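第五讲 猜词类游戏的提示写作与开局策略

适用：游戏文本写作选修课，第二单元
课前请先玩完 Stondo 的前三关，带上自己的猜测记录（失败的也要带，失败的更要带！）

一、从上节课接着讲

上节课末尾我们讲到“信息量”这个词，有同学课后说还是有点虚。那我们换一个入口。你面前有五个空格，要填一个五字母的英文单词，一共六次机会。第一次猜的时候你什么都不知道，可是你仍然会觉得有些词“值得猜”，有些词“不值得猜”。这种感觉就是对信息量的直觉，而且大多数人的直觉相当不错！

比方说 FUZZY 和 STARE。很少有人会用 FUZZY 开局。它有两个 Z，占掉两个格子却只检验一个字母，F 又不常见。STARE 五个字母各不相同，每一个都是高频字母，猜完以后不管得到什么颜色，剩下的候选词都会大幅减少。请注意，即使五格全灰，这也是一次非常好的猜测，因为你一下子排除了 S、T、A、R、E。全灰的时候别叹气，全灰是礼物。

二、三种反馈与它们的分量

本课统一用以下说法：
绿：字母对，位置对。
黄：字母在词里，位置不对。
灰：词里没有这个字母（重复字母的情况另说，见第四节）。

初学者往往最喜欢绿色，看到绿色就兴奋。其实在前两轮，两个黄色常常比一个绿色更有用。黄色告诉你字母存在，同时还排除了一个位置，是一条信息里装了两件事。绿色当然也好，可是如果那个绿色是词尾的 E 或者 Y，候选词里符合的仍然一大堆。

课堂练习一：答案未知，第一猜 CRANE，反馈为 灰、黄、绿、灰、灰。请在纸上写出所有你想得到的候选词，不许查词典。上一届有一组写出了 14 个，里面有三个查无此词，但造得非常像，我到现在还很喜欢。写完以后和邻座交换，看看对方漏了什么，往往漏掉的都是同一个词形，比如以 L 或 B 为第四个字母的那一类。

三、陷阱词群

有一类局面叫“陷阱”，英文玩家圈里也这么叫。典型的是 _IGHT：FIGHT、LIGHT、MIGHT、NIGHT、RIGHT、SIGHT、TIGHT，还有 EIGHT。四个绿色排得漂漂亮亮，你只差首字母，却可能连输四轮。

破解办法：牺牲一轮，猜一个不可能是答案、但能同时检验多个首字母的词。比如 FORMS，一口气检验 F、M、R、S。这一步在情感上很难，要你放下四个绿色去猜一个明知是错的词，可是只要试过一次，你就会爱上它。

困难模式不允许这样做，因为它要求已知的绿色和黄色必须沿用。所以在困难模式里，避开陷阱要靠前两轮，不能等掉进去再爬出来。

_ATCH 也是一个大群：BATCH、CATCH、HATCH、LATCH、MATCH、PATCH、WATCH。请自己再找两群，下周交。

四、重复字母

这一节每年都有人卡住，慢慢来。

规则是：如果你猜的词里有两个相同字母，而答案里只有一个，那么只有一个会亮，另一个显示灰。绿色优先；没有绿色时，从左往右，先到的那个显示黄。

例：答案 LEMON，猜 LEVEL。
第一个 L：绿。
第一个 E：绿。
V：灰。
第二个 E：灰。
第二个 L：灰。

第二个 L 变灰，意思是“没有更多的 L 了”，并不是词里没有 L。这个区别值得多读两遍。顺便说一句，这样的灰色信息量很高，它把字母的数量也告诉你了。

五、主题猜词：词库变小以后

现在进入我最喜欢的部分。普通猜词游戏的词库是日常词汇，主题猜词的词库可能只来自一位歌手的歌词、一部剧、一支球队。词库一小，一切都变了！

首先，词频失效。日常英语里罕见的词，在某个主题里可能是核心词汇。其次，长度可以不固定，Warnach 那一版从四个字母到八个字母都有，而且每天的长度本身就是一条线索。再次，玩家的主题知识取代了一部分推理，一个老歌迷看到两个黄色就能喊出答案，而一个逻辑很强的外行要猜满六轮。

这给出题人带来一个真正有意思的问题：怎样让两类玩家都玩得开心？常见的做法是配一份提示，按顺序逐条放出，玩家想看几条就看几条。
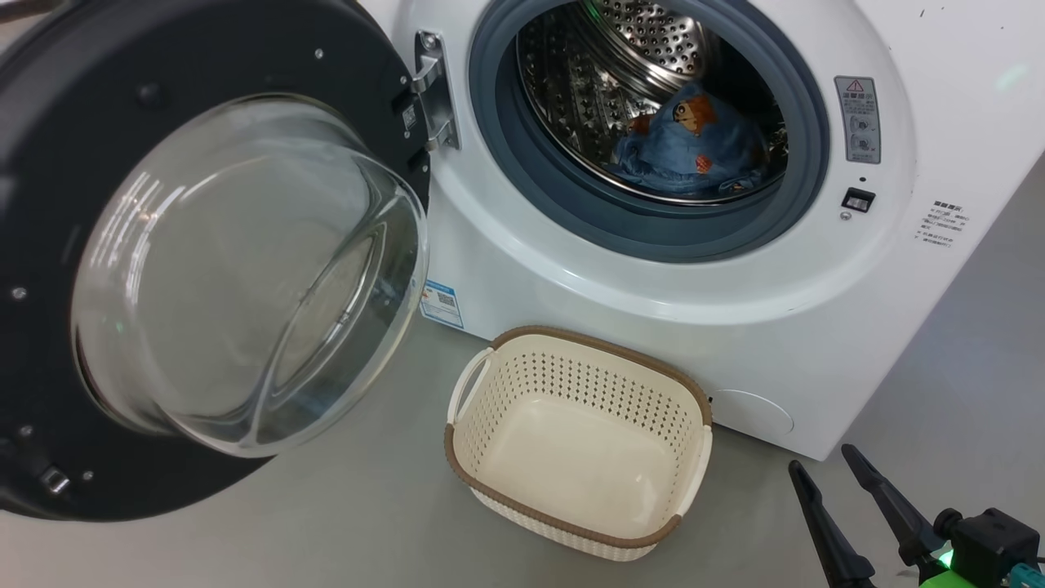 有同学在课程留言板上问，提示页既然把答案放在最下面，那前面写那么多条还有什么意义，反正大家都会一路滑到底。她自己就是这样，早上七点多在车上打开，滑到底，抄答案，保住连胜，关掉。

这个问题提得太好了，我在下面认真回答。

一部分读者确实只要答案，这完全没有问题，连胜也是一种乐趣。可是你看另一部分读者，他们停在第二条或者第三条，忽然想到了，马上关掉页面回去填。对他们来说，那条提示就是当天游戏里最高兴的一刻。我们写提示是为了让这一刻尽可能多地发生。所以答案和提示之间要留足空行，最好让人必须主动点一下或者滑一大段才看得到。

六、提示的阶梯

一份好提示像楼梯，每一级高度差不多。我建议的顺序如下，可以按题目调整：

第一级，结构提示。元音有几个，有没有重复字母。
第二级，词性或词义范围。是动词还是名词，和天气有关还是和食物有关。
第三级，主题提示。出现在哪张专辑、哪一季、哪一章。
第四级，首字母或尾字母。
第五级，近义词，或者一个挖空的句子。

常见的毛病有这么几种。第一级就给首字母，楼梯变成滑梯。第三级太专，只有资深爱好者看得懂，外行白白浪费一条。还有就是前后重复，第一条说“有两个元音”，第四条又说“有三个辅音”，对五字母词来说等于没说（除非词里有 Y，那又是另一场争论了）。

关于 Y：请在提示页固定说明你把 Y 算不算元音，然后从头到尾保持一致。Brorkotthorpe 的提示页有一阵子时算时不算，玩家意见很大，后来在页首加了一行说明，问题就没有了。

七、分析一组实例

以下是 Fallahi 猜词第 97 期的提示，答案为 GHOST，请大家先遮住后面的评语。

提示一：没有重复字母。
提示二：只有一个元音。
提示三：既可以作名词，也可以作动词。
提示四：第一个字母你会读出来，第二个不会。
提示五：如果有人突然不回你消息，你可以用这个词。

我的评语：提示四写得妙极了！它没有给出任何字母，却把读者的注意力引向 GH、WH、RH 这一类开头，范围一下缩小，又保留了猜的快乐。提示五利用了这个词的新用法，语气轻松，年轻玩家一看就懂。提示一和提示二略平，可以合并成一条，把空出来的位置留给主题线索。提示三稍弱，英语里能兼作名词和动词的五字母词实在太多。

课堂练习二：把提示三改写得更有用，但是不能让人一眼看穿。限时 13 分钟，写完贴到墙上，大家投票。

八、难度的估计

出题人最容易高估玩家，因为你已经知道答案了。知道答案以后，每条提示看上去都太明显。解决的办法只有试玩。找没看过答案的人，请他每读一条提示就说出脑子里的词，你只记录，不许点头，不许笑（很难，真的很难）。

记录表有四栏：读到第几条，说出的词，停顿长短，有没有叹气。最后一栏是认真的，叹气通常说明那条提示没给到新东西。

九、作业

1. 从一个你熟悉的主题里选 30 个词，四到七个字母，组成小词库。歌词、菜谱、棋类术语都可以。请检查里面有没有陷阱词群，有的话标出来。
2. 从词库里挑三个词，每个写五级提示。
3. 至少做两次试玩，附记录表。
4. 用半页纸说明你改了哪一条提示，原来怎么写，现在怎么写。

中文词也欢迎。中文猜词的反馈可以落在声母、韵母、声调上，一个四字成语能给出的信息非常丰富，下一讲我们专门讲这个。请提前想一想：如果声母对了，韵母错了，应该显示什么颜色？

十、阅读与准备

复习上一讲的字母频率表，下节课开头要用。
继续玩 Stondo，第四关起会出现双词同时猜的玩法，请留意自己是先攻一边还是两边一起推进，记下理由。
作业上传时文件名写学号加主题，压缩包里不要再套压缩包。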